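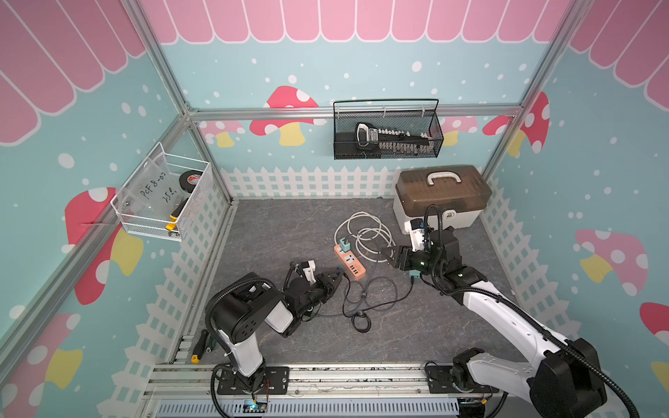 木曜、Tercombeのサーキットで予選2回目。路面は午前より滑りやすく、1コーナー進入でリアが落ち着かない。リアスタビを2段柔らかい側へ振り、減衰の伸び側を4クリック戻した。ターンインの巻き込みは減ったが、切り返しで応答が遅れる。フロント車高は据え置き。

午後のセッションはHitusbyのタイヤに交換。アウトラップの入れ方を変え、計測は2周目に絞った。内圧の立ち上がりは左右で差があり、右前が先に目標値へ届く。コース図の縮尺も491メートルの直線を基準に引き直した。ブレーキング開始点の記録がこれでそろう。
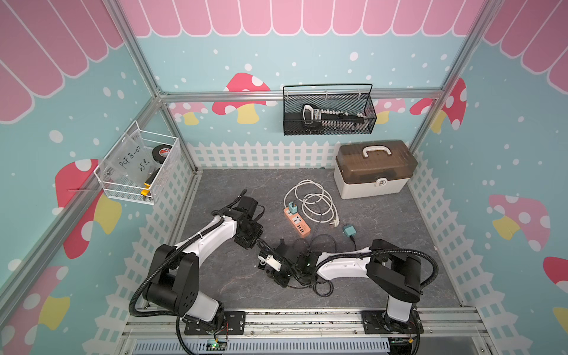 マウントプレート上の2本のアーム

Vastness製ロガーのデータを夜に見直す。セクター2の損失は最低速度ではなく、スロットルを開け始める位置の遅れによる。Valentiniのデフはイニシャルを下げる余地がある。ただし縁石に乗った時の空転が増えるので、決勝用には半分だけ動かす案とした。燃料搭載量は未定。 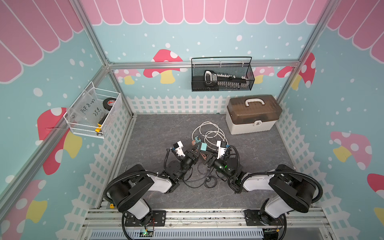

デフより先にリアのトーを見るべきだ、と夕食後に言われた。空転は内輪の接地不足で、イニシャルを触っても症状が移るだけだという。ログの内輪回転差を見る限り否定できない。明朝、トーだけ変えて1本走り、デフはその後に決める。工具は車の左側に出したまま。23時消灯。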